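Garholm Balcony Planter: Setting Up and Sowing
Section 2. Your first herbs and salad leaves 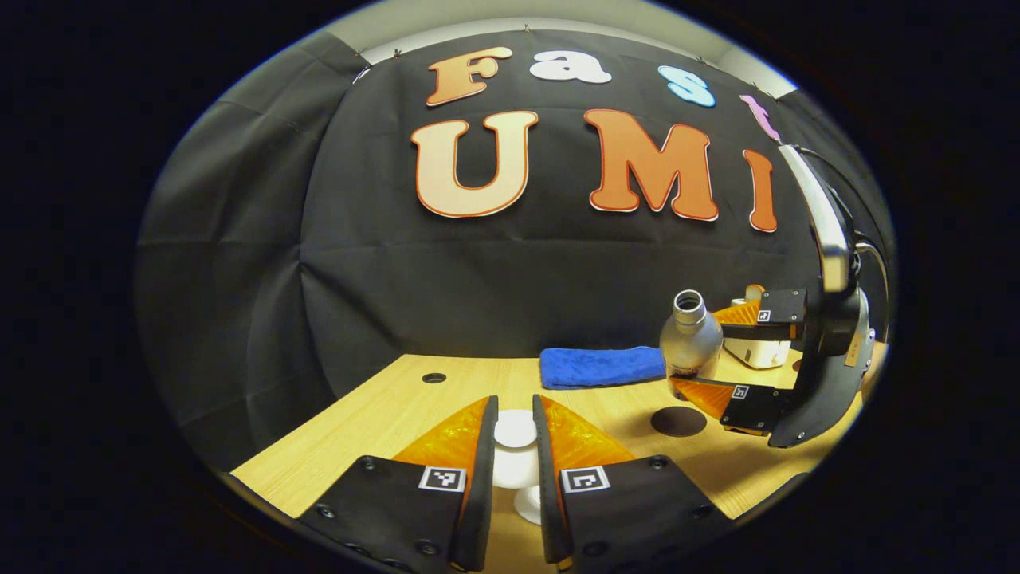

By now your planter should be standing level, with the drip tray clipped in and the overflow plug pushed home. Now comes the really enjoyable bit! A planter this size will keep a kitchen in parsley, chives, dill and cut-and-come-again lettuce for months, and you can get the whole lot sown in one relaxed afternoon.

You will need:
The planter and its inner liner
Two bags of peat-free compost
The Wetus water gauge (in the small parts bag)
Seeds of your choice
A watering can with a fine rose
Plant labels and a pencil (pen fades, pencil lasts for ages)

Filling the planter

1. Lay the liner in the planter with the stitched seam facing down. Smooth it into the corners.

2. Push the Wetus gauge into the round hole at the back left until it clicks. The float should move freely up and down. If it sticks, pull the gauge out and turn it a quarter turn before trying again.

3. Tip the compost into a bucket or barrow and break up any lumps with your hands. It should feel like crumbly cake.

4. Fill the planter to the moulded line, tapping the sides as you go. Do not press the compost down hard.

5. Water slowly until the gauge reads halfway, then leave everything alone for an hour. The level of the compost will drop a little. Top it up to the line.

CAUTION: A full planter is heavy. Do not try to lift or drag it once it has been watered. If you need to move it, scoop out the compost first.

Note: Planters from batch 2529 have a slightly shallower moulded line. Fill these to a finger's width above it.

Sowing

6. Mark out your rows with the edge of a ruler. Leave 8 cm between rows of lettuce. Chives and parsley are happy a bit closer.

7. Soak parsley seed overnight in a saucer of water. It is a famously slow starter and this gives it a lovely head start.

8. Sow thinly. I know how tempting it is to empty the whole packet (we have all done it), but crowded seedlings grow weak and leggy, and you will only have to pull most of them out again.

9. Cover parsley, chives and dill with a thin layer of compost. Lettuce seed likes light, so just a dusting over the top.

10. Label each row, then water with the fine rose.

Note: Sowing outdoors can start in April in most places. If a frost is forecast, fit the Lulix cover overnight and take it off again in the morning so the air can move.

Looking after your seedlings

11. Check the gauge each morning. When the float touches the lower mark, add around 800 ml of water through the filling tube. In a hot spell you may need to do this again in the evening.

12. Turn the Lulix vents to OPEN as soon as the first green shows. Lettuce will be first up, often within a week, and it is a real thrill to see it!

13. When the seedlings have two true leaves, thin them out. Snip the extras at soil level with scissors and eat them. They are delicious in a sandwich.

CAUTION: Do not pour liquid feed down the filling tube. It collects in the bottom and can scorch the roots. Always feed from the top.

If nothing comes up

Cold compost is the usual cause. Fit the cover and wait another week before you sow again. Parsley can take a month. If the top looks green and slimy, it is too wet, so open the vents and let the float drop right down before adding more water.

For fitting the Dvorak trellis bracket for peas or climbing beans, go to Section 3.

Guide last updated 3/15/19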